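Tags: grippers, wrist camera, end effectors
3412 views · 4 comments

Wrist camera view mostly blocked by gripper housing, move camera or change gripper?

Bernov
I'm comparing two grippers on the same arm for a cabinet task. With the slim one the wrist camera sees the whole work area. With the larger one the housing fills the top of the view and one long black member runs down through it. The wood is still visible to the right, including the open compartment, but my detector loses the fittings in some poses.
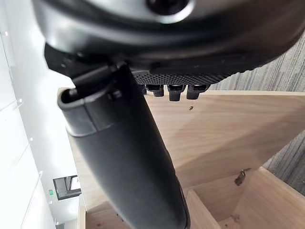

Pener
Measure before you move anything. Mask the static gripper pixels, run the same 24 poses with both grippers and log detections per pose. If the misses cluster on one side, rotate the mount. If they don't, check exposure. Glossy plastic near the lens can pull auto exposure down, so lock it manually.

Jitpraphai
just get a wider lens, worked for me

Bernov
Masked and locked exposure. Detection on the large gripper is now more than 85 percent over the 24 poses. Rotating the mount is next, which means redoing the hand-eye calibration.

Share · Follow · 4 comments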